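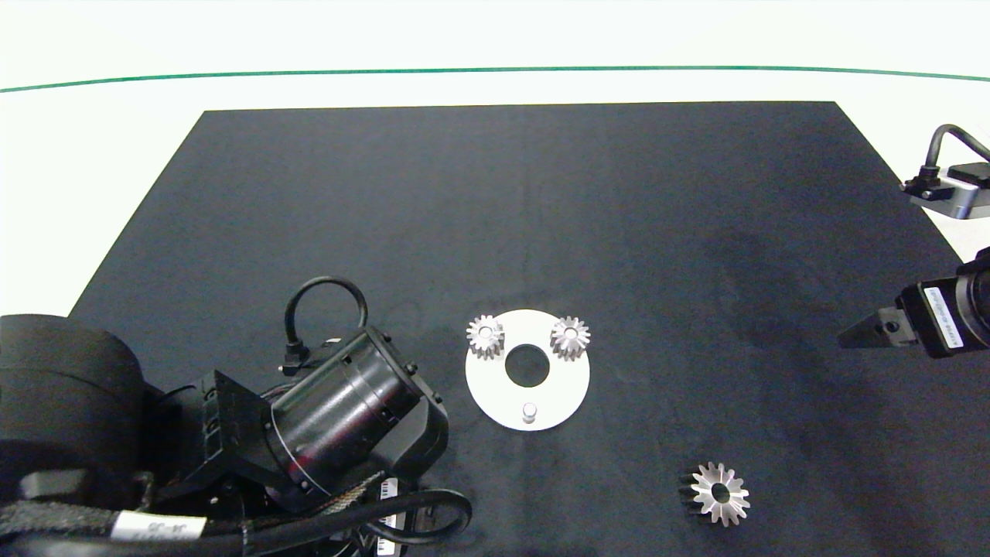 Unit 4: Food Away from Home

Chapter 11
Frozen Desserts and the Small Shop

A frozen dessert shop sells a product that starts to spoil the moment it is served. That single fact shapes the menu, the size of the room, the number of staff and the price on the board. In this chapter we look at how such shops work, using a shop called Helletti as our main case.

Helletti opened in January with a short menu: five gelato flavors, two sorbets and a granita. In its first full month it sold 3,000 servings. Of these, 1,130 were granita, even though the weather was cold. The owners had planned for granita to be a side item and had bought only one machine for it.

Key terms for this chapter
Overrun – the air added to a frozen mix as it churns
Holding temperature – the temperature at which a finished product is kept for sale
Portion cost – what the ingredients in one serving cost the shop

Gelato has low overrun, so a small cup is heavy and feels rich. Granita is scraped or stirred as it freezes and has large crystals. It needs less sugar to seem sweet than you might expect, and it melts fast. Customers who take it away tend to complain more than those who eat it at the counter. 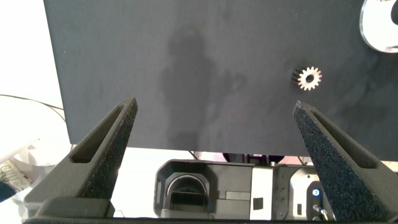
Danica Ivanov disagrees with that last point: in her view takeout granita is fine if the cup is chilled first and filled to the top, and most complaints come from shops that skip this step. We return to her argument in Section 11.3, where it is tested against the records of a second shop, Koton.

Before you read on, find the menu of a dessert shop near you. Write down the price of the smallest serving of each item. You will need the list for the portion cost exercise on page 166.

11.1 What the Customer Pays For

The price of a cup covers ingredients, labor, rent and waste. Waste is the part new owners most often leave out.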